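3.2 Table surfaces and lighting

The choice of table surface got less attention in our first study than it should have. Participants at the Veltatstead site sorted small household items at tables with dark, patterned tops, and when we went back to the sessions the coders disagreed often about where an item had been set down. Yip and Hung went through the disputed cases and found that most of them involved thin or dark objects: hair ties, keys, a flat black comb. For the present study all tables were given a plain light top, and the patterned ones were moved to the waiting area.

We compared two surfaces before settling on one. The first, supplied by Skemo, was a high-gloss top that cleaned easily but gave hard reflections of the ceiling lights. Participants in the pilot tilted their heads or shifted in their chairs to see past the glare, and a few said so in the interview afterward. The second, from Katetik, was smoother to the hand than we had expected and less shiny. It was used in all 252 sorting sessions reported here. Of these, 162 were run in the afternoon with the blinds down, and the rest in the morning under the same ceiling lights.

Each top was wiped with a damp cloth and then a dry one before a session began. Marlina Hartono kept a log of scratches and stains, with a sketch of each table. Tops with a mark larger than a fingernail were taken out of use until the mark could be removed – in practice this meant ink, which came off with alcohol. We did not try to correct for fine scratches, and none of the coders mentioned them.

Shadows were the remaining concern, as a dark shadow can hide a small item or be taken for one. We asked for overhead light only and did without desk lamps, which in the pilot threw a sharp second outline next to every object. Under the ceiling lights the outlines are soft. In Figure 2 the shadow on the white surface has blurred edges and is darkest near its center, fading out into the tabletop, and the faint streaks through the middle are likely reflections of light from above. The central band is also slightly brighter than the left and right sides. We judged a difference of this size acceptable for coding item positions, and the tables were left as they were for the full study.

Figure 2. White tabletop with soft shadow.
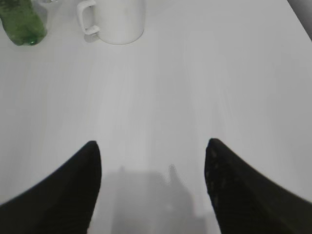
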